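Fake Fruit and Dish Check, with Comments

By Czesław Piątek

I inspect furnished rooms before they are handed over, and the fruit dish is the thing people wave me past. "It's only decoration." Fine, then it can sit through 13 questions like everything else on the counter. The seller of the Rerenis fruit says it is "safe for any home," a claim I have never seen broken down into anything I could check. So I check what I can.

Mark each line P, F or N/A. Write something in the comment column even when it passes. A page of bare P's tells me the sheet was filled in at the car.

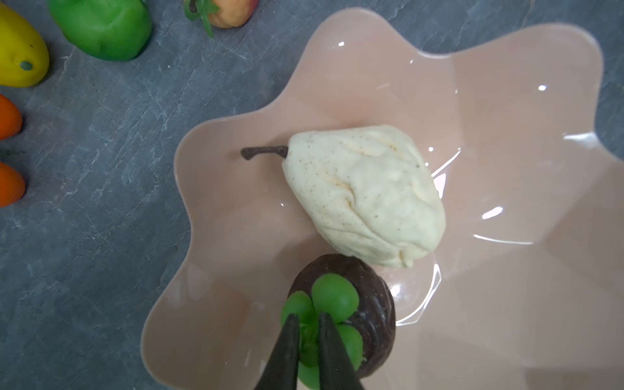
Reading time: 4 minutes

The pear with the thin brown stem gets more of my attention than the rest. It has the lumpy skin and the speckles, and lying on its side in a shiny bowl it would fool a guest at breakfast. The better a fake looks, the stricter I am with it.

THE DISH

1. Rim is free of chips and cracks.
Comment: Run a dry cloth along the full edge and see if it snags. A wavy rim has a lot of edge, and people look at the front lobe and stop there. Under a bright lamp the gloss throws white glare that hides hairlines, so turn the dish and look again from the other side.

2. Dish sits flat and does not rock.
Comment: Press down on two opposite lobes, then on the other pair. Felt dots are allowed. Folded paper is a fail, and yes, I do lift it to look.

3. Underside will not scratch the counter.
Comment: Stone-look tops get marked "scratch resistant" on every form I am handed. Slide a fingertip under the foot before you believe it.

4. If the dish is also used for food, somebody can show it is meant for food.
Comment: The Usmani catalog has it under "decor and serving." Those are two different things. With no paperwork I write "decor only" and leave it there.

THE FRUIT

5. Stems are firmly fixed and have no sharp tip.
Comment: Light pull, no twisting. Anything that comes out in your hand is a fail, including when the host says it always did that.

6. Everything is inside the rim.
Comment: Commonly passed, commonly wrong. Round grapes creep over a low edge and end up on the table, and from there the next stop is the floor. Push them back, take your hand away, and look again. If they slide out a second time the dish is too full and something has to go.

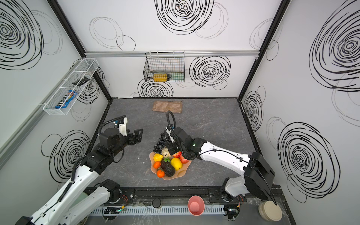 7. Small pieces cannot come off.
Comment: Grapes first. Hold the bunch by the top and shake it gently over the dish. One loose grape fails the whole bunch. I don't accept glue as a same-day repair.

8. Fruit is recognizable as fake, or there is a card saying so.
Comment: I used to skip this. A lemon and a couple of tangerines heaped up at the left side are an invitation to a hungry child, and I can't see what a card would spoil.

9. No flaking color.
Comment: Rub with a white cloth, slightly damp. Glossy dark fruit is where I would start. Look in the creases as well.

10. No sticky film, no smell.
Comment: Gonance, who supply a lot of the rooms I see, say their pieces "never need washing." I would like to meet the dust that agreed to this.

11. Cleaner used is named on the sheet.
Comment: "Kolis" by itself won't do. Write which bottle and how much water. The label says wipe off after 30 seconds, and I doubt many people have read that far.

PLACEMENT

12. Dish is well back from the counter edge.
Comment: I use 6 inches. That is my own number and you can argue with it, but bring a tape measure. Middle of the table is better still.

13. Nothing hot, lit or plugged in is close by.
Comment: Candles are the usual offender, followed by toasters. "We never light it" is not a comment I accept.

Any F in 5, 7 or 9 means the fruit comes out that day. The others get a date and a name beside them.

Contact the editor | Copyright, all rights reserved | Back to top

Comments (4)

stillrenting
Number 8 made me laugh until I remembered my uncle biting a wax apple. We have a card now.

Marla in 2B
Is the cloth test on the rim any good for glass? Ours is clear and I can't see a thing on it.
 Reply from Czesław Piątek: It works, but use thin cotton. If it snags once, don't put a finger there to make sure.

D. Okafor
Thirteen lines for a bowl of plastic seems like a lot. I tried it on Saturday expecting to be annoyed and failed number 2 and number 7. Still annoyed.

hallway_lamp
What do you do about real fruit mixed in with the fake? My mother-in-law does this with lemons.
 Reply from Czesław Piątek: Fail, and I would like to see the lemons.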